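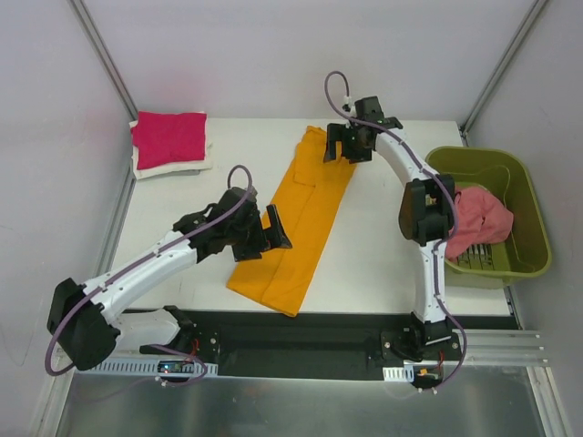 Drerkham Folding Cell - README and data card

Version of this card: 2025-04-01
Maintained by the process group at the Plulico laundry service

1. What is in this folder

The folder contains recordings from one two-arm cell that folds washed garments and cloths, together with the work notes of the people who stand next to it. The cell is called Drerkham in all our papers, after the hall where it was built up. Most of our users are interested in the arm data. We ask you to read also section 4, which concerns the staff, before you use any number from here in a presentation.

There are 179 sessions. Of these, 53 have complete work notes. The others have only the short form, and in the oldest ones the short form is sometimes empty.

2. The task

Garments come in a plastic basket placed on the right side of the table. The arms take one piece, lay it in the middle, fold it, and move it to the pile at the back left. A session ends when the basket is empty or when the operator stops it.

Pieces are cloths, shirts and trousers. Trousers are folded lengthwise first and then across. This first fold is the slow one. The lower end of the leg often opens again and spreads out a little, and then one arm must hold the upper end while the other corrects the edge. We count this as a correction, even when the final result is good.

Sheets, socks and anything with a hood are not in the data. They are still folded by hand.

3. Files

sessions/ - one subfolder per session, with joint positions, gripper state and the fixed camera
notes/ - work notes, one text file per session, in English
labels.csv - start and end of each fold, kind of garment, correction yes or no
splits/ - the division we use ourselves, 29 sessions are kept back for testing

Time in labels.csv is in seconds from the start of the session. In the notes it is the clock on the wall, which was some minutes wrong until October. Please do not try to join the two by time. Use the session number.

The column "operator_help" was filled by hand. It means that a person put a hand on the garment after pressing stop. It does not mean that the person only looked or talked to a colleague about it.

4. The people at the cell

Before the cell, folding was done at a long table by two persons per shift, standing. Now one of them sorts and loads the baskets and the other checks the piles and takes away what must be folded again. No position was removed for this. The content of the positions has changed, and not everybody finds the change good.

From the notes we can report the following:

Wrists and shoulders are less tired at the end of the shift. This is written many times, mostly by persons who folded for years.

The waiting is new. Several operators write that watching a slow trouser fold is harder than doing it, and that they would like to have other work within reach. We moved the labeling desk closer to the cell, and this helped partly.

Conversation became less. At the long table two persons stood opposite each other. Now they stand at different ends, and the notes mention this more often than we expected.

Knowledge of fabrics is used more than before. The person who loads decides the order, and a good order - flat cloths first, long garments after - makes fewer stops. This skill is now part of the job description and of the pay grade.

The full comments were given voluntarily. Names, shift times and everything about health were removed by us. If you quote a note, quote it complete.

5. Known problems

In 66 sessions the gripper state of the left arm is saved late by a small, constant delay. They are listed in splits/delay.txt.

Strong pink and orange fabrics are well visible on the white table. White cloths on the same table are not, and labels for their edges are less exact.

The cell had one table height only. Results for comfort when loading should not be carried over to other sites.

6. Use and contact

The data may be used for research and teaching. It may not be used to compare individual workers, also not inside our own company. Partners from the Foulkes and Jandell projects have the same conditions as all other users.

Corrections to labels are welcome. Please send the session number, the line in labels.csv, and your proposed value to the process group.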